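# Let the small clubs keep their cup day

I have followed Bedov for many seasons, mostly from the low end of the second division, and I want to write about the cup. The league wants to give the big clubs a free pass to the last rounds. I think this is a mistake.

In May we played Drilau at home. Our ground holds 4000 people, and on a normal afternoon we are happy to see 200 of them. That evening it was full. We lost 2 goals to nothing and people still sang after the 90 minutes.

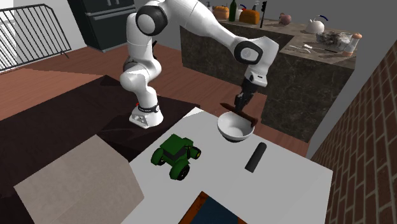
Naima Fawzy wrote to me that I am too romantic. In her opinion the top players are tired, the calendar is too heavy, and a match that everybody knows will finish badly is no gift to the weaker side. I respect this argument - tired players do get injured. But a big club has a large squad, and it can send its young players to us. We will not be offended. 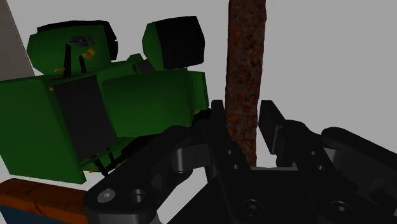 There is also the question of money. One full evening paid for our new drainage, and the youth team can now train in the rain. If Drilau enters only at the quarterfinals, we will probably never meet them again. The league promises a fund to replace this income, but I have not seen any rules for it, and I would like to read them before the clubs vote.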